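Mar 17, 2022
3 min read

Glaze notebook, Pinden studio

Opened the second white firing this morning. Kiln was at 67 when I cracked the lid, so I left it another hour and wrote up the January numbers in the meantime. Nestor had already copied the witness cones into the log. Bottom shelf fell a little short again, top and middle fine.

Recipe is still the Mikon base with the zircopax cut back. Batch was 600 grams dry, sieved twice. Shiela mixed it and let it sit overnight, and it went on much more evenly than the one I rushed. She thinks the water was the problem in January. I think it was me not stirring between dips. We wrote both down.

Results by shelf:

Top – clean, good melt, one pinhole on a mug handle.
Middle – clean. The best of the lot.
Bottom – slightly dry to the touch on two bowls, foot rings fine. Refire with the next load and move them up.

Crazing test on the middle shelf tiles: freezer overnight, then boiling water, three rounds. No lines with ink rubbed in. Samina wants five rounds before she will sell anything with this glaze on it. Fair enough, tiles are back in the freezer.

The Mercado order is the one that matters. They want plain white dinner plates, no decoration, and they were clear that they don't want a cream white. The old recipe went warm wherever it was thick. This one stays on the cool side, more so in the well than I had guessed from the tiles. I put it next to one of the old ones and the old one looks like butter.

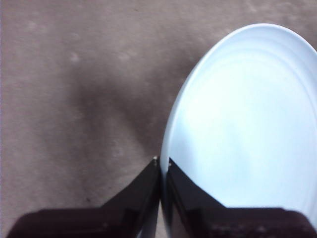
Reynaldo asked about warping. Checked every plate on the granite slab with a feeler gauge. Two rock slightly, both from the stack that dried near the door. Moving the drying rack to the back wall and covering rims with plastic for the first day. Princess says she had the same trouble with platters and fixed it by flipping them at leather hard, so I'll try that on half the next batch and leave the other half alone.

Clay is running down. Murkov raised the price again, the last invoice came to 1,385 with delivery. Asked them about a mixed pallet and have not heard back. If they say no we should split a load with somebody.

To do:

Slow the last part of the firing and add a 10 minute hold at the top. Change nothing else.
New thermocouple, the reading jumps when the lid is bumped.
Label the reclaim buckets. There are two with no lid marks and I don't know which one has the grog in it.
Ask Nestor where the small sieve went.
Samina to weigh out the next batch, same recipe, so we can see if it holds up with a different person mixing.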